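The fault came up at 18 minutes past two on Wednesday, and Naheed Tarar was the only one in the room who heard it. It was a small click, and after it the left finger kept closing when it should have stopped.

She hit the red button. The Poser had a bolt in its grip, and the bolt shot off the table and struck the wall behind her. She stood still for a moment and then went to look for it. It had left a dent in the plaster at the height of her ear.

"Vimstead won't like that," said Lyons from the doorway.

"Vimstead said the force limit was fixed."

"Did you log it?"

"I'm going to log it now." 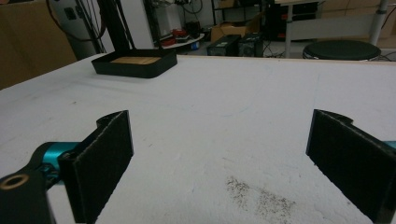
The table at Vimstead, with the dark specks between the tray and the fingers.

She wrote down error 1808 and the time. Under "cause" she put that the limit had been set to 300 and the controller had ignored it. Under "injuries" she put none, then crossed it out and wrote "none, bolt passed close to operator".

Lyons read it over her shoulder. He asked if she needed the last part.

"Yes," she said.

He rubbed a finger through the grey stuff on the table and looked at it. It could have come off the pads. He said they had the Pornska people coming in the morning and it would be awkward to have the machine down.

Naheed took the key out of the power switch and put it in her coat pocket. Then she signed the form, tore off the top copy and gave it to him.

"It's down," she said, and went to find a tag for the plug.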